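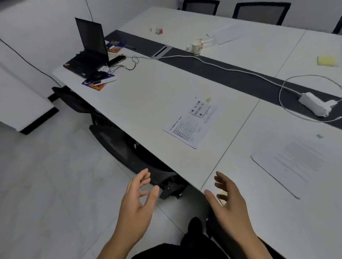 The shared table has outlasted most other ideas in office design. At Orkero, a translation firm in Mallby, Mercy Mwaipopo bought hers in sections so that it could be moved when the lease changed. It has been moved twice.

The trouble with a long table is power. People sit where the cord reaches, and the far end goes unused. A channel down the middle helps, but only if someone decides what belongs in it. Mwaipopo's staff settled on one power strip and a rule that chargers go home at night. The rule is kept on most days.

Nabil Nassar, who fits out offices for Vanine, says clients spend weeks on the colour of the top and almost no time on cables. He asks for a list of everything that will be plugged in, then adds 30 per cent.

Cups, booklets and loose paper are a separate matter. Nassar recommends a shelf within arm's reach. Mwaipopo tried one. It filled up by June, and the table looked much the same.

Contact us | © 2024 Mansour | Back to top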